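Jernwood Institute for Applied Automation
Manipulation Software Group

Vacancy: Research Software Engineer, Perception and Demonstration Tooling (full time)

Applications are invited for a full-time position in the Manipulation Software Group. The appointment is for an initial term of two years, with the possibility of renewal subject to funding and satisfactory performance. The successful candidate will report to the head of the group, Jana Sauerland, and will work at the Institute's Pirnside site.

Background

The group develops software that allows robot arms to learn household tasks from human demonstrations. Demonstrations are recorded with hand-held grippers in ordinary rooms, and the recordings are then converted into training data for control policies. Current work under the Listetti project concerns clothing and bed linens, where the shape of the object changes with every contact and conventional pose estimation is of limited use.

The present archive holds 3,706 recorded demonstrations. Of these, 1,186 have been rejected by the processing pipeline, in most cases for tracking loss or for poor time alignment between video and gripper state. Recovering usable data from this portion of the archive, and reducing the rate of rejection in new sessions, will be the first responsibility of the person appointed.

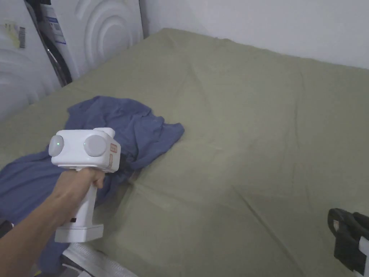

Low-texture surfaces remain a particular difficulty. A plain wall or a smooth sheet offers few stable features to a visual tracker, and loose fabric moves independently of the room. The group wishes to combine visual and inertial estimates more closely than its current software permits, and to report confidence at each time step so that short failures do not require the removal of an entire recording.

Duties

Maintain and extend the group's trajectory estimation code, including camera calibration, time synchronization and map reuse between sessions.

Design automatic checks that can be run on site, so that an operator learns of a faulty recording before leaving the room.

Maintain Kasten, the internal tool used to browse, label and replay demonstrations. Kasten consists of a Python service and a browser client. Its storage layer is due to be replaced, and the person appointed will take part in choosing the new format.

Work with the planning and control staff to test learned policies on the arms in the Pirnside laboratory, and document the results.

Prepare code and data for public release, including written instructions suitable for outside users.

Required qualifications

A master's degree in computer science, robotics, electrical engineering or a related field, or equivalent professional experience.

Strong programming skills in Python and C++, shown by code that other people have used.

Working knowledge of visual odometry or SLAM, and of the geometry of wide-angle lenses.

Experience with Linux, version control and automated testing.

Good written and spoken English.

Desirable qualifications

Experience with ROS, with the training of neural network policies, or with the management of large video collections is desirable. Prior work with deformable objects is welcome but is not required. Applicants whose background is mainly in software engineering are encouraged to apply if they can show a serious interest in robotics.

Conditions of employment

The position is based on site. Remote work may be arranged for up to 7 days per month after the first three months. Occasional travel to recording locations is expected, and travel costs are paid by the Institute. Salary will be set according to the Institute's research staff scale and will depend on qualifications and experience. The intended starting date is in September.

How to apply

Applications should be submitted as a single PDF file of no more than 10 pages, containing a cover letter, a curriculum vitae and the names of two references. A link to a code repository or a short code sample should be included in the cover letter. References will be contacted only for applicants invited to interview.

Applications must be received through the Institute's recruitment portal by May 13, 2018. Interviews will include a technical discussion of the applicant's own code and a visit to the laboratory. Questions about the duties of the position may be addressed to Jana Sauerland through the group office. Questions about salary, benefits or work authorization should be sent to the Office of Human Resources.

The Institute is an equal opportunity employer. Applicants who need accommodations during the interview process should notify the Office of Human Resources when submitting their materials.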